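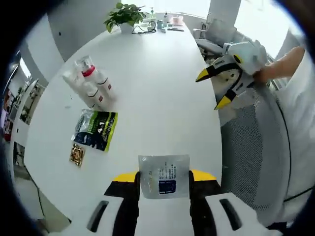
How long do little foil pouches keep once I've packed them away?

Go by the date on the pouch, and if there's no date, write the month you bought it on a bit of masking tape and stick that on the back. Mine go in the bin (the trash kind, sadly) a year after whatever the tape says. I'm a bit stricter with anything you eat or drink and a bit looser with things like screen wipes, which mostly just dry out on you.

Where do you keep yours?

In a shallow desk drawer, standing up in a row like file cards! I used to lay them flat and they slid all over each other every time I pulled the drawer open. Now I use a Zanero divider tray, the narrow one with 3 slots, and I can flick through with one finger. A shoebox lid cut down to size does the same job, and I used one for ages before I spent any money.

Can I cut the pouches open and pour everything into a jar?

You can with sugar or drink mix, if you're going to use it up fairly soon. I wouldn't with anything where you need the printing on the packet. I did this once with a whole box of plant food and then had a very nice jar of powder with no idea how much went in a watering can.

What about plastic bottles? Standing up or lying down?

Standing up if they've been opened, always. Unopened ones can lie down if your shelf is too low, and mine is, so they do. Put a strip of that rubbery shelf liner under them or they'll roll to the back and you'll be fishing for them with a ruler. I buy the Ogura liner because it comes in long rolls and cuts with ordinary scissors, but I don't think the brand matters much.

Do you save empty bottles?

A few. Clear ones with a decent cap are handy for watering seedlings or for holding rubber bands and paper clips. My rule is that if the cap is lost, the bottle goes out with the recycling that same week. I peel the labels off with warm water and a little dish soap, and for the stubborn glue I rub in cooking oil, leave it 20 minutes and wash again.

My table fills up again the minute I clear it. Any ideas?

Oh, I feel this one. What helped me was giving the table a landing spot, just one tray (mine is a Doreneo, gray, nothing fancy) where pouches, bottles, mail and so on are allowed to sit. When the tray is full I have to deal with it before I sit down. Some weeks that works beautifully and some weeks I stack a second tray on top and pretend I didn't.

How do you clean a white tabletop?

Damp cloth, drop of dish soap, dry cloth after. For pen marks I use a dab of rubbing alcohol on a cotton ball, but try it on the underside first in case it dulls the finish. Please don't use the scratchy side of the sponge. I have a cloudy patch on my old table from doing exactly that in January.

Is the Drandex label maker worth it?

I like it, but the tape refills cost more than I'd want. Masking tape and a marker got me through my first 259 packets and bottles (yes, I kept a list, I was very excited about the whole thing). If your handwriting is readable, start there.

Page last updated June 23, 2019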